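Wednesday, Monarow notebook, grasp segmentation and the tabletop set

Picked up where I left off, meaning the segmenter still thinks every time a gripper passes within reach of an object it has picked that object up. By its reckoning we are extraordinarily productive.

State of things at 9:40. Episode cutter v4 is on the Dundlow box. It reads gripper width, wrist pose and the fisheye stream, and it is supposed to emit approach / close / carry / release boundaries. I pointed it at the whole tabletop set, 3037 episodes, and went for coffee. When I came back it had finished, which should have been my first clue. 151 episodes came out with zero boundaries. The rest came out with boundaries, and I was briefly happy.

Then I looked at them.

Problem one is the second gripper. The tabletop set is two-handed, and the view from one tool often has the other tool in it. The tip detector was trained on yellow tips and finds yellow tips wherever they are. It does not care whose hand they belong to. So the width estimate, which is supposed to be a sanity check on the encoder, sometimes measures the distance from my left finger to a stranger's right finger and reports that I am holding something the size of a loaf of bread.
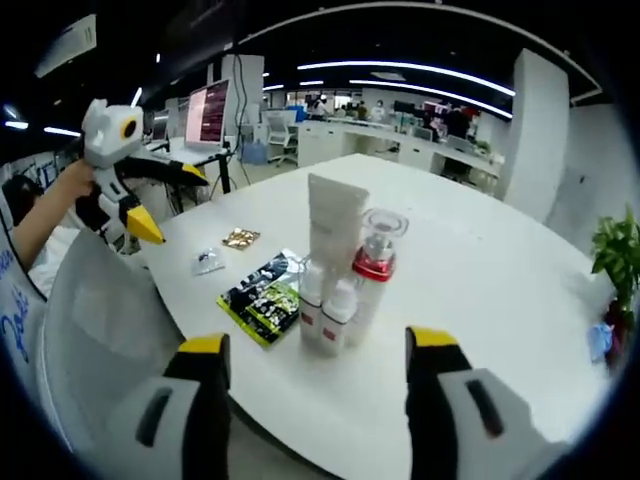
Fix for now: mask the detector to the lower part of the image, where our own fingers live by construction, and take anything yellow outside the mask as "other tool." Crude. The proper version is to project the finger model from calibration and only accept tips near the projection. I wrote a comment in the code saying we would do this, next to an older comment saying the same thing. They look nice together.

Also, the black-and-green snack package has a bright edge, and on loose color thresholds the old detector calls part of it a fingertip. Tightened the hue range. It then stopped finding the real tips when a light strip washed them out. Loosened it halfway back. Left the number in the config as 0.37 with no explanation, in the tradition of this file.

11:15. Problem two, and this one is on me. Timestamps. The other tool's encoder stream and the image stream go through different threads in the logger, and I had been stamping images on arrival and encoder samples on send. Offset came out at 100 ms on a good run and drifted on a bad one. At normal hand speed that puts "fingers closed" visibly before the fingers close. The segmenter then sees a closed gripper with an open-looking image, decides both are lying, and throws the boundary out. That accounts for a good part of the 151, though I haven't split them out yet.

Moved both to a capture-side stamp. Wrote a small script that slides one stream against the other and picks the offset with the best agreement between encoder width and image width. Works on slow closes. On fast ones there are too few samples during the close for it to have an opinion, so it picks whichever end of the search window it happens to like. Added a check for "answer is at the edge of the window" and made that a failure. Should have been there from the start.

Lunch. Argued over lunch about whether the release boundary is when the fingers begin to open or when the object stops touching them. We have no contact sensing, so I said fingers begin to open, and the Sarmiento exporter assumes the same thing, so that settles it until somebody changes the exporter.

1:50. Problem three: small shiny things. Bottles are fine. The squeeze tube is fine, being tall and having the decency to stand on its cap. The pump bottle is fine apart from the clear cap, which the mask model thinks is table. The gold item is where it goes wrong. Once fingers close on it there is barely any object left to see, and the highlights jump from one image to the next. The tracker loses it at close and finds it again at release, so the carry phase has no object in it at all. The planner's version of events is that the gripper made a pointless trip through the air and a gold thing teleported.

Tried letting the track coast through the carry: if width at close settles above the empty-close value, assume object is rigid to the tool until width changes. This is what everyone does and I should stop trying to be cleverer. The trouble is that foil is thin, and the settled width sits very near the empty value. The margin is smaller than the encoder backlash.
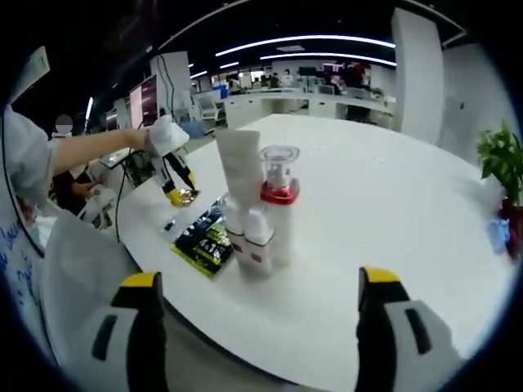 Second gripper closed on the gold item, snack package and bottles to its right. Good test case for coasting.

Went with a vote. Width margin, plus whether anything gold-ish is visible at the tips in the other tool's view, plus whether the object is gone from its last table position. Two out of three and it counts as held. On the episodes I checked by hand this gives sensible carries. I checked the ones I expected to work first, so take that for what it is.

4:30. Re-running the zero-boundary list only. Watching the log scroll. Some are still failing with "other tool not localized," and those look like cases where the second tool leaves the view before it has settled. No plan for that yet. Could stitch from its own pose stream if the two maps were aligned, but alignment uses the Dradport marker board and I am not certain it was up for all of these.

To do
- split failures by cause before touching thresholds again
- projected finger model (see comment, see other comment)
- re-stamp old logs or mark them as bad, do not mix
- ask whether the marker board was up
- find out what 0.37 is a fraction of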